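Grernine Building, Facade Coordination Meeting No. 3
Date: 23/02/2022
Present: Senan Moynihan (chair), Sorcha Mac Suibhne (architect), Aidan Ó Néill (Nosby, window supply), Ultan Ó Riain (site)
Apologies: Brendan Lenihan (Trujillo, scaffolding)

1. Minutes of previous meeting
Accepted with one correction. Item 4 should read "sill flashing", not "sill framing".

2. Curtain wall, north elevation
AÓN reported that revised shop drawings were issued to the architect. SMS has returned them with comments on the mullion splice at level 2. The splice is shown above the floor slab edge; the bracket detail assumes it below. Nosby to redraw and resubmit. No fabrication of north elevation mullions until the drawing is approved.

3. Doors to ground floor terrace
Clear opening width confirmed at 900 mm. Threshold to be flush with the finished paving. UÓR asked who sets the paving level. Agreed that the level is taken from the door threshold and that the drainage channel is part of the paving package.

4. Rough openings, east elevation
UÓR has measured the stairwell openings. One is 583 mm wide against a drawn width of 600 mm. SMS prefers to cut back the blockwork and keep the window size as ordered. SM asked for the lintel bearing to be checked before any cutting. Matter stays open.

5. Perimeter seals
Billero tape proposed for the inner air seal in place of the specified membrane. SMS will consider it on receipt of the data sheet and a compatibility statement for the primer. The outer seal remains as specified. Joints over 20 mm are to be referred to the architect and are not to be filled on site without instruction.

6. Finishes
Frame color outside: matte gray, as approved sample. Inside frames and window boards: SMS is still looking for a pale tone. Gloss level and grain direction on the boards were discussed. AÓN noted that a change to the inside color after order affects the lead time of the whole batch. Decision needed before the order is placed.
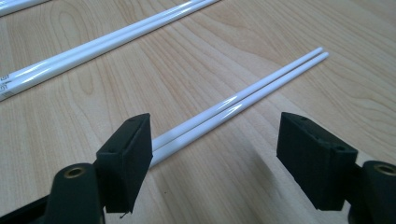 Item 6: light wood grain with white chopsticks.

7. Scaffolding
Trujillo to confirm the tie pattern on the east side. Ties must not pass through window openings. Carried over in BL's absence.

8. Program
Window installation is planned for September, north elevation first. SM requires a delivery sequence by floor.

9. Actions
AÓN: resubmit mullion splice drawing; send tape data sheet; delivery sequence by floor.
SMS: inside frame and board finish.
UÓR: lintel bearing at narrow opening.
BL: tie pattern, east side.

10. Any other business
None. Next meeting to be called by SM when the splice drawing has been resubmitted.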